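Atstead Training Rooms
Premises safety check - monthly walkround
Form 509, November
Walked by: Farzana Rana
With: Wellington Cordeiro (ground floor only, had to go to a delivery)
Copy to: Yasir Jadoon, Wajid Rizvi

Key: OK / ACTION / N/A / NOT CHECKED
Started 7.40am before the first group came in. Comments typed up after, so sorry if brief.

1. FIRE EXITS AND ROUTES

1.1 Front doors open fully, no obstruction - OK
1.2 Rear exit opens from inside without key - ACTION
Opens but you have to lean on it. Bar is stiff, door is catching on the threshold strip. Same comment last month. Needs planing or rehanging, not more WD40. Wajid to chase the joiner.
1.3 Rear exit clear outside - ACTION
Pallets against the wall again, half across the path. Wellington moved them while we were there but they will be back. Can we get the hatched lines repainted? Barely visible now.
1.4 Corridor clear - OK
Better than last time. Chair stack has gone.
1.5 Exit signs lit - ACTION
One by the kitchen flickering. Starter or tube, don't know which.
1.6 Stairs, treads and handrail - OK
Nosing on the top step lifting slightly at the left. Not a trip yet. Watch.

2. FIRE EQUIPMENT

2.1 Extinguishers in place, pins in, gauges green - OK
2.2 Extinguisher service tags in date - OK
Kitchen one is due before the next walkround, Yasir please book.
2.3 Fire blanket in kitchen - OK
Behind the bread bin though. Moved the bread bin.
2.4 Call points unobstructed - ACTION
The one at the foot of the stairs has a coat hook screwed in right above it and coats hanging over the glass. Hook needs to come off. I asked nicely in September.
2.5 Weekly alarm test logged - ACTION
Log has a gap of 2 weeks. Either test not done or not written down, both count as a fail if anyone looks. Wajid says done. Write it down please.
2.6 Fire doors close on their own - OK except Room 141
Closer on 141 has lost its tension, door stops short of the latch. Wedge found under the radiator, taken away.

3. TEACHING ROOMS

3.1 Floor condition, trip hazards - ACTION
Carpet tile by the window in 141 curling at the corner. Taped for now. Tape is not a repair.
3.2 Cables - OK
Floor cover in use in both rooms. Somebody has been running the laptop charger over the top of it in the small room, have left a note.
3.3 Boards and fittings secure - OK
No movement when pushed by hand, checked each one. Old pen ghosting but that's a cleaning matter. Please use the board cleaner and a dry cloth, not the kitchen spray - it leaves the surface slippy and gets on the floor underneath.
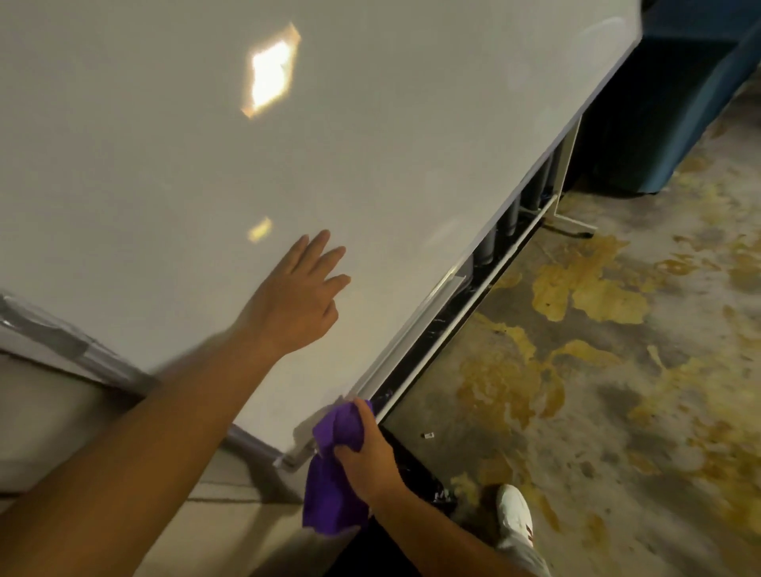
Whiteboard and purple cloth.

3.4 Windows open, restrictors fitted - ACTION
Restrictor broken on the middle window, small room, upstairs. Opens all the way. Not acceptable with the under 16s group in. Window locked shut, key with Farzana. PRIORITY.
3.5 Blind cords secured - OK
Cleats fitted since last check, thank you whoever did that.
3.6 Chairs and tables - ACTION
Folding table with the bent leg is back in use!! It was labelled. Label is in the bin. Have put it in the store with the legs taped together, Wellington to take to the tip.
3.7 Radiators, too hot to touch? - OK
Heating had only just come on so not a great test. Recheck mid afternoon.
3.8 Lighting - OK
3.9 Max occupancy notice displayed - ACTION
Missing from the small room. Reprint.

4. CURTAINS, SCREENS, HANGING ITEMS

4.1 Tracks and rails fixed firmly - OK
4.2 Curtains clear of heaters - OK
Upstairs only just. If anybody moves the convector heater it wants to stay on the far wall.
4.3 Flame retardant certificates on file - ACTION
Found for the stage end, can't find for the rest. Supplier was Farnier, they ought to have a copy. If not we get them re-treated. Yasir had a quote for £500 last year, don't know if that still stands.
4.4 Clean, not hung with decorations - OK
Some drawing pins and a bit of tinsel left over from god knows when. Removed.
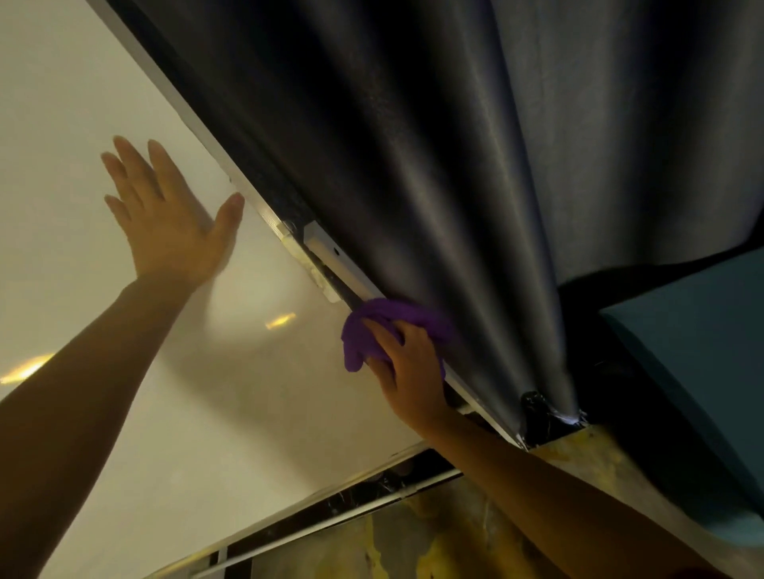

Curtain track along the edge of the white panel.

5. ELECTRICAL

5.1 Sockets and switches undamaged - ACTION
Cracked faceplate in corridor by the toilets. Cleaner's socket, used daily. Taped off, electrician to see.
5.2 PAT labels in date - ACTION
Urn out of date. Kettle ok. Desk fan has no label at all and nobody knows where it came from. Fan unplugged and in the office.
5.3 Extension leads - OK
No daisy chaining this month.
5.4 Distribution cupboard locked, nothing stored in it - ACTION
Locked yes. Full of wrapping paper and a box of hi vis. Emptied by me. It is NOT a stationary cupboard.
5.5 Emergency lighting flick test - OK 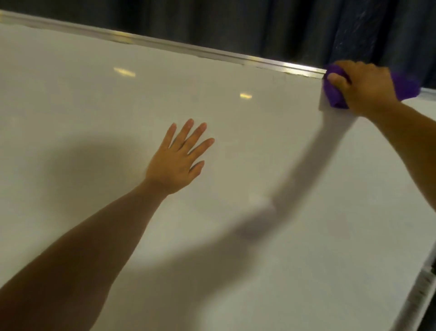 6. KITCHEN AND TOILETS

6.1 Hot water temp notice above sinks - OK
6.2 Fridge temperature record - ACTION
Nothing written since half term. Thermometer is fine, pen was missing. New pen on a string.
6.3 Knives stored safely - OK
6.4 Cleaning products locked away - ACTION
Bleach on the window sill in the accessible toilet. Moved.
6.5 Pull cord in accessible toilet reaches the floor - ACTION
Tied up round the grab rail again. Untied. Aníbal Rebelo is doing the cleaners' briefing, could he mention it please - it has to hang free.
6.6 Floor drains, leaks - OK
Slight drip under the kitchen sink, bowl under it. Wajid aware.

7. FIRST AID AND PAPERWORK

7.1 First aid box stocked - ACTION
Short on plasters and eye wash. Ordered.
7.2 Accident book available - OK
One entry, finger in the folding table (see 3.6).
7.3 Insurance certificate displayed - OK
7.4 Keyholder list current - ACTION
Still has the old number for Yasir.
7.5 Asbestos register in office - OK

8. NOT CHECKED
Loft hatch and loft space, no ladder.
Outside lights, it was daylight.
Boiler room, key not on hook. Who has it?

PRIORITY ITEMS
3.4 window restrictor - before the next youth session - Wajid
1.2 rear exit door - this month - Wajid
2.6 closer on 141 - this month - Wajid
5.1 cracked socket - electrician already rung, wating to hear
4.3 certificates - Yasir

Comment from Wajid Rizvi: restrictor ordered, will fit it myself. Joiner can't say when. Boiler key is in my van, sorry.

Comment from Yasir Jadoon: extinguisher service booked. Have emailed Farnier. Keyholder list changed and a new one pinned up in the office, please bin the old ones.

Signed: F. Rana
Finished 9.15am, loft and boiler room carried over to next walkround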